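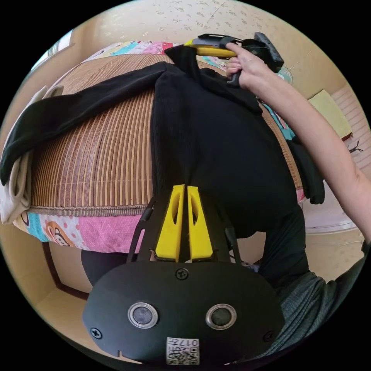 Arnstead Wardrobe Project: Progress Report No. 3

Submitted to the Foria small grants office, 10/11/21

1. Where we are

The grant was for sorting, folding and finding new homes for winter clothes, and for working out a folding method that a tired person can follow in a bedroom. You gave us 1,733 dollars. We have spent 541 of it, mostly on shelf dividers and bags, and a little on a label maker that has so far labeled itself and one stapler.

Our target for the year was 500 garments sorted, folded and passed on. The first box, in February, took so long that I did the division on the back of an envelope and then threw away the envelope. Things have picked up. The coats are finished, the scarves are finished, and we are now well into knitwear, which was left until last for reasons anyone who has folded knitwear will understand.

2. The bed as a work surface

Your last letter asked why we had not bought the folding table in the original budget. We did look at two. Both were the right height for folding and the wrong width for getting through a bedroom door, and most of the people we work with do their folding on the bed anyway. So we have been testing on beds.

A bare mattress is too soft. You smooth one side of a sweater and the other side sinks. A woven bamboo mat laid over the sheet gives a flatter surface to work against, and the straight lines of the slats are handy for squaring up a hem. It also hides the sheet, which helps when the sheet has a cartoon monkey on it and you are trying to find the edge of a sleeve. The mat does slide if you lean on it. We have no fix for this beyond leaning on it less.

We would like to move the table money to mats. They cost far less, they roll up, and they can be left behind with the household.

3. Black knitwear

Black ribbed sweaters have earned their own section. They stretch in whichever direction you were hoping they wouldn't. Spread one out on a bed and a sleeve will run off across the mat while the rest heads for the floor on the other side. In poor light it is also hard to tell front from back, and we have folded a fair number inside out with great care.

The method now in our draft instructions goes like this:

Lay the sweater face down with the whole body on the mat.
Lift it by the corners and set it down again. Dragging it pulls the ribs out of line.
Bring each sleeve across the back, then turn it down toward the hem.
Fold the sides in, then fold up from the bottom in thirds.
Leave it alone.

The last step was added after testing. People like to go back and improve a finished sweater, and it never survives the attention.

4. What has gone less well

The Vidal storage boxes were a mistake, and it was my mistake. They are handsome boxes. They hold four sweaters if the sweaters are thin and you sit on the lid. We have kept them for gloves.

The printed instruction sheet also needs another round. We handed out 65 copies of the first version, in which steps two and three were the wrong way around. Several people followed it faithfully and produced something like a pillow. The new version is shorter and has been read by someone other than me.

5. Next period

Finish the knitwear, including the cardigans, which have buttons and therefore opinions.
Print the corrected sheet.
Buy mats, if you agree to the change in section 2.
Start on bed linen. The fitted sheets will be attempted, and I would ask that no target be attached to them.

Receipts are in the envelope with this report. The one marked "misc." is for the stapler.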